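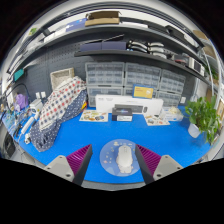

Home Products Two-Finger Hand Tool Pads and Spares Support Contact

Ollmont Hand Tool 3 – for teaching small chores

Reading time: 4 minutes

The Ollmont Hand Tool 3 is a two-finger gripper which a person carries in the hand. You close the fingers with a trigger, you do the chore, and the tool records what you do. The same fingers can then be mounted on a robot arm, so the arm meets the objects with the same shape and the same surface that you used.

Many customers write to us with one question before they ask the price: can a machine tidy a desk yet? We prefer to answer it on this page, before you order.

Can it do the chore?

Some parts of it, yes. A computer mouse is a good beginning. It is rigid, it has two sides that the fingers can hold, and it is light. In our workshop the arm puts a mouse back in the middle of a round mouse pad and we trust it to do this without a person standing near. Small boxes are also fine when they have some free space on both sides.

Cloth is another matter. A folded cloth can be lifted by one corner, but to fold it again with one arm is slow and the result is not pretty. We do not recommend to buy the tool for laundry this year. Paper that lies flat is difficult for the same reason: the fingers need an edge, and flat paper gives very little of it. Our colleague Marcelino Miranda teaches the arm to push the sheet over the border of the table and take it there. It works on a straight border and often fails on a rounded one.

Plants we leave to people. The leaves move when you touch them and the arm does not know how much force is too much.

For shop-floor work the answer is a little better. Parts come in known sizes, the trays stay in one place, and a worker can correct the arm when it stops. Sorting mixed small parts into drawers is still too ambitious. The arm can drop a part into an open drawer, but opening a small drawer, holding it and closing it again needs more patience than most workshops have.

The fingers

Each finger has a light grey plastic base and a ribbed pad in magenta. The base is fixed with two screws. The vertical ribs let the pad bend a little around a rounded object, so that a mouse or a small bottle does not turn between the fingers. Please clean the pads with water and mild soap. Alcohol makes them hard after some weeks.

We are asked sometimes why magenta. The color is rare in homes and workshops, and the software finds the fingers more easily. A black pad is also in the catalog, but we sell it only for customers who have their own software.

What to expect in the first weeks

Plan for 40 recordings of one chore before you try it on the arm. This is enough to see if the idea is good. For a chore that must work every day, with the objects in different places, our own number is 3000, and it takes a patient person. Cillian Ní Mhurchú, who made most of the recordings for our desk chore, advises to stop when your wrist is tired – a tired hand makes nervous movements, and the arm will learn them.

Do not clean the desk before you record. If you teach on an empty table, the arm will be confused by the first box or cable it meets. Leave the things where they normally are, and move some of them between recordings.

In the box

Hand tool with trigger and wrist strap
One pair of ribbed pads, mounted
One pair of spare pads
Four spare screws and a small screwdriver
Mounting plate for the Teltura arm
Printed guide, English

The arm is not included. A plate for the Liyanage arm can be ordered separately, please allow three weeks. The Prutano adapter is no longer made, but we still have a few pieces, so write to us if you need one.

Order number: 3149

Guarantee

The tool has a guarantee of two years. The pads are wearing parts and are not covered, except when the ribs separate from the pad in the first month. In this case send us a photo and we replace the pair without cost. If you are not sure your chore is suitable, describe it in a few lines before you order. We will tell you when we think it is too early.

Contact | © Ollmont | Back to top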